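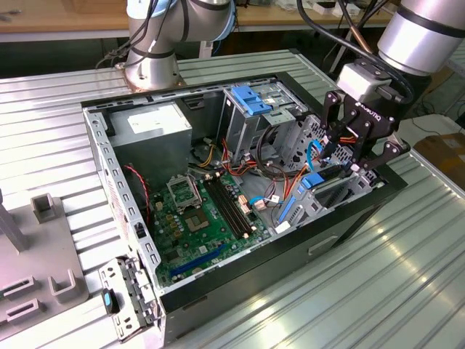 Owners of Uvden home tanning beds will be able to have the control box of their bed repaired in Okavport, the company Zedness announced on 5 March 2024. Until now, a bed with a faulty control box needed a complete new box from the manufacturer, even when the fault was in one small part. Zedness says the work is less mysterious than many customers believe. The service is open to private owners and to salons, and it covers all Uvden lie-down beds which have a separate control box under the foot end.

Zedness has sold and installed tanning equipment in the Okavport area for many years, but its workshop was until now used mostly for changing lamps and acrylic sheets. The electrical faults were sent away. According to Edgardo Rivera, who manages the workshop, this was the part of the business which customers complained about most.

"A person buys a bed for the house and uses it in a regular way, and then one evening the timer does not start," said Rivera. "They call us and we must tell them that the box goes on a truck and they will wait. It is not a nice telephone call to make."

The most common faults, he said, are a worn timer, a relay that sticks, and a fan connection that has become loose from vibration. The timer is the most important of these. In a tanning bed the timer limits the length of the session, and a bed whose timer does not stop correctly should not be used by anyone until it is repaired. Rivera asked owners not to put a kitchen clock beside the bed and continue in this way, which he says he has heard of more than once.

Under the new arrangement, a technician visits the house, disconnects the box and takes it to the workshop. The bed itself stays where it is. After the repair the same technician brings the box back, connects it and runs a full session with the canopy closed and the bed empty, in order to compare the timer with a stopwatch. The customer receives a sheet with the result and the date of the next recommended check.

The price of a standard repair was set at 32 dollars for the inspection, and parts are charged separately. When the customer decides against the repair after the inspection, the box is returned and connected for no additional fee, unless it is unsafe to connect it. In such a case the technician will leave the bed unplugged and will put a label on the cable. Zedness said that it would not make an exception to this rule, also not for customers who have bought several beds from the company.

Venkatesh Mathew, an electrical technician who joined Zedness from Uvden last August, prepared the workshop for the new service and has trained three colleagues. He said the boxes of the older beds are easier to repair than those of the recent ones, as the parts are larger and fixed with ordinary screws. In the newer boxes, the timer and the relays sit on one board. When such a board fails, it is replaced as one piece, but the housing, the fan and the cables can be kept.

"The housing almost never breaks," Mathew said. "It is good metal. For years we were throwing away good metal because of a timer that fits in my hand."

He also explained why the ballasts are not included. The ballasts, which feed the lamps, become hot in use and are mounted in the bed itself, at the side of the lower bench. To change them the bench must be opened in the room where the bed stands. Zedness already offers this work as a house visit and will continue to do so under the old conditions.

The announcement was received well by salon owners in the town, although some had questions. Milagros Lumbao, the owner of the salon Tan on the harbor street, uses Uvden beds in all her cabins. When a bed is out of service, she has to move the appointments to the other cabins, and on a busy evening there is often no place for them. She has kept a spare control box in her storage room, which she paid for herself.

"My spare box cost 3,345 dollars and it has been on a shelf since I bought it," said Lumbao. "I am glad that it was never needed, but I could have bought new face lamps for that money. My customers would see the face lamps."

She would like Zedness to lend a box to salons during the repair, so that the bed can continue to work. Rivera answered that this is being considered for salons but it will not be possible from the first day. A loan box must be adjusted to the number and the power of the lamps in each bed, and a mistake in this adjustment could give a customer a stronger session than expected. He wants first to see how long a normal repair takes when the workshop is full.

Benjie Mercado, who speaks for Uvden in the region, confirmed that the manufacturer will supply the parts and the drawings. Beds that are still under warranty can also be repaired by Zedness, and the warranty remains valid if original parts are used and the repair sheet is kept with the papers of the bed. Owners who have lost their papers can find the serial number on a plate inside the canopy, near the hinge. Mercado added that repairs made by other workshops will be judged one by one, and he advised owners to ask before the work and not after it.

One matter is still open. Some owners have bought their bed second-hand, and a part of these beds was first sold in other countries, with a different plug and sometimes with lamps of a different strength. Zedness will inspect these beds too, but it will repair the box only when the lamps agree with the label on the bed. If they do not, the owner must first change the lamps. Gerardo Dumlao, who bought a used Uvden bed for his basement and was among the first to ask for an inspection, found this condition a little strict.

"The lamps in mine work fine, and I only wanted the timer to be repaired," said Dumlao. "Then they showed me that the lamps are a stronger type than what is written on the side. The man who sold it to me did not mention it. So now I have ordered lamps, and after that they will look at the timer."

Rivera said that he understands this frustration. The session times in the manual are calculated for the lamps on the label, he explained, and with stronger lamps the same number of minutes can burn the skin, even if the timer is perfect. He reminded all owners, also those whose bed has no fault, to write down the type of the old lamps before they order new ones and to begin again with short sessions after a lamp change. New lamps give more output than the worn ones they replace, and a person who was comfortable with the old lamps may be surprised. Protective eyewear must be worn in every session, and people who take medicine that makes the skin sensitive to light should speak with their doctor first.

For owners who are not sure if they need the service, Zedness has printed a short leaflet with the signs of a failing control box. Among them are a display that becomes dark during the session, a clicking sound before the lamps light, a fan that stops before the cooling period is finished, and a remaining time that jumps. Flickering at the ends of the lamps is usually a sign of old lamps or starters and has nothing to do with the box. The first 2,000 leaflets are available at the Zedness counter and in the waiting area of Tan, and they can be requested by mail.

The leaflet also asks owners not to open the control box themselves. Some components can hold an electrical charge after the plug is removed, Mathew said, and he has received boxes in which somebody had bridged the timer with a piece of wire. Those boxes are repaired like the others, but the inspection takes longer and every connection has to be tested.

Appointments for an inspection can be made by telephone or at the counter in Okavport. The customer should have ready the model name, the serial number and, if possible, the number of hours shown on the display when the bed is switched on. Customers outside the town can bring the box to the counter if a qualified electrician has disconnected it. It should be transported flat and with the cables tied, and the key of the timer lock should be sent with it. Zedness will publish the waiting times on its website once the first repairs are finished.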